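2020-05-11

Trail survey notebook, Brukville office. R. Tawhiri's copy is the one with the coffee ring, this is mine.

Back at the desk after the canyon loop. Writing up before I forget which cairn was which.

Track log: Fideo unit recorded the whole way, Ultell unit dropped out twice in the narrows. Same place as last time, under the big overhang past the second pourover. Going to stop trusting it in there. Pencil and paces for the narrows from now on.

High point 2,155 m on the Fideo. Old sheet gives less but the old sheet puts the saddle on the wrong side of the wash, so. Leave as read, check in July when Rochelle goes up with the barometer.

Water:
- lower spring, running, thin. Filled one bottle in 7 min
- cottonwood seep, damp sand only. Dug down to the elbow, nothing
- Yupanqui tank, good, green on top, clear under. Tadpoles. Filter it twice

Do NOT print the seep as a source on the new map. Somebody will plan a night around it. I would have.

Camped on the bench above the tank. Wind till late, then dead still. Didn't put the fly up. Woke up with sand in my teeth and a sore hip, pad has a slow leak near the valve, tried to find it in the tank and couldn't see bubbles. Patch kit is in the other pack (of course).

Morning leg from camp to the saddle, 90 min with full pack, no hurry. The guide text says an hour. Change it. Cairns are bad from the slickrock to the juniper, I built up two and knocked down one that led straight to a drop. Bearing from the dead juniper to the notch is 38 degrees, took it twice, same both times. Write that on the map itself, not just in the text, people don't read the text.

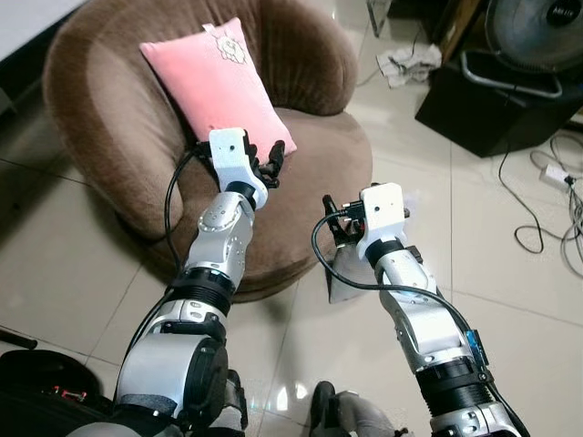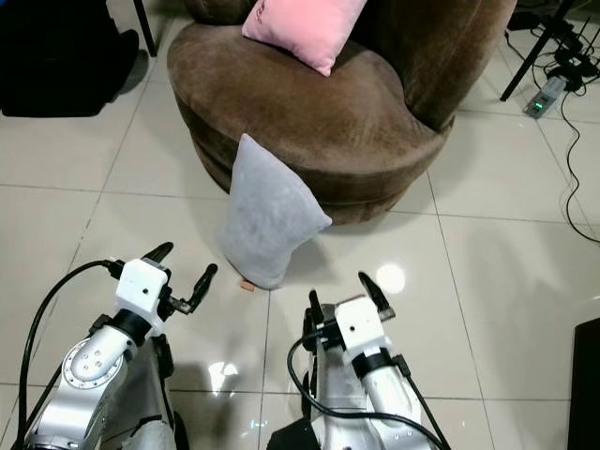
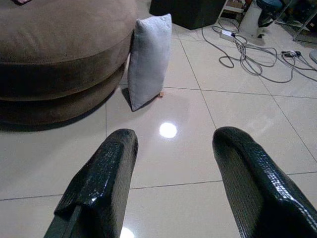

Brown tub chair with the pink pillow in the first two, tile floor in all three.

Descent. West side is looser than I remember. Whole slope of plates, they slide and clack. Poles more trouble than help, strapped them on and used hands. Rochelle wants this side described as "moderate", I'd say no, not with a heavy pack and not after rain. Compromise wording maybe: "steep and loose for the first half, slow going." Will argue it out with her.

Found the old line of steps cut in the rock, left of the chute, half full of sand. Didn't follow them to the bottom, was low on light. Somebody should. Sketch on the next page, not to scale, the arrow is down canyon not north.

Boots: left sole lifting at the toe again. Glue did 3 days. Try the other stuff, clamp it overnight this time.

Food notes for the gear list: too many bars, not enough salt. Tortillas held up, cheese did not. Coffee bags are terible, go back to the little pot and carry the weight.

Thing I keep coming back to, nothing to do with the map. Sat on the saddle a long while and couldn't make the distances work. The butte looks like an afternoon's walk, and I've walked it, and it's two days. Know that perfectly well and still looked at it and thought, afternoon. Might be worth a line in the intro. Rochelle will cut it.

To do
- move track log off the Fideo, back it up before clearing
- redraw wash crossing, old one is plain wrong
- ask Rochelle for her notes from the north rim, esp. where she left the water cache
- Ultell back to the shop or at least new batteries first
- pad, boots
- permit form for July, the box for group size was left blank last time and they sent it back

Weather page for the trip is loose in teh back of the book, tape it in.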